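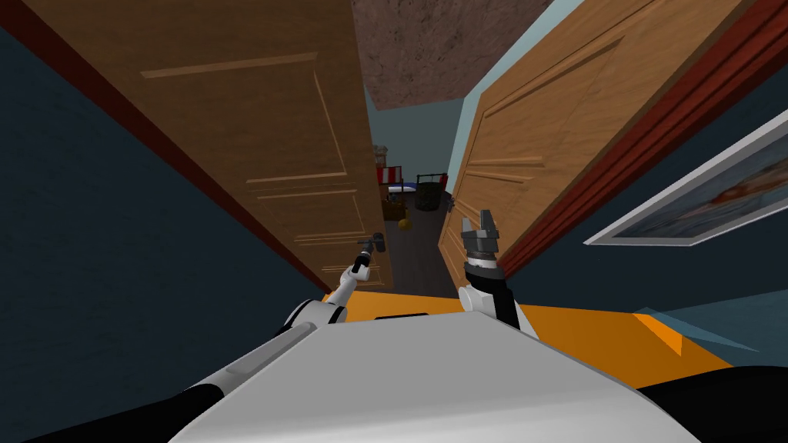
Left gripper at the door handle, right one open: the hallway in the simulator, from the robot's own head.

Work in Progress: Doors at Fakier
Posted April 7, 2024

Hi again! I've been promising a page about the door work since August, and people keep asking what I do all day now that the robots "do it themselves." So, a little gallery, with me talking too much next to it as usual.

I came to Fakier as a bench tester. Back then my day was hauling practice doors onto stands, tightening hinges and resetting everything by hand after each try (my shoulders remember). These days most of the first tries happen in Brirner, our simulator, and the doors reset with a click. We queue up 2,000 tries before we go home and read the results over coffee — a very different morning from the one I used to have!

The hallway is a favorite of mine. You get paneled wooden doors on both sides, dark blue walls, and a room at the far end with a little chair and a yellow ball on the floor. Everything is tipped at a steep angle, and my first week with views like that I kept leaning over in my seat. Now I hardly notice. The newer folks still tilt their heads, and I love it.

What changed for us? Less lifting, for sure, and a lot more sitting. I spend some 6 hours a day looking at clips and tagging where an arm got too close to a door or a grip looked wrong. I had to learn a bit of scripting at 47, which I grumbled about and then kind of enjoyed. Two of the old bench jobs are gone, though, and the people who had them moved over to clip review with me. One likes it. The other misses the workshop and says so, loudly, most Fridays.

We still keep real doors in the back for the last round of checks, and I sign up for those shifts whenever I can. It's nice to hold a screwdriver again. Next gallery will be drawers, if I get my act together.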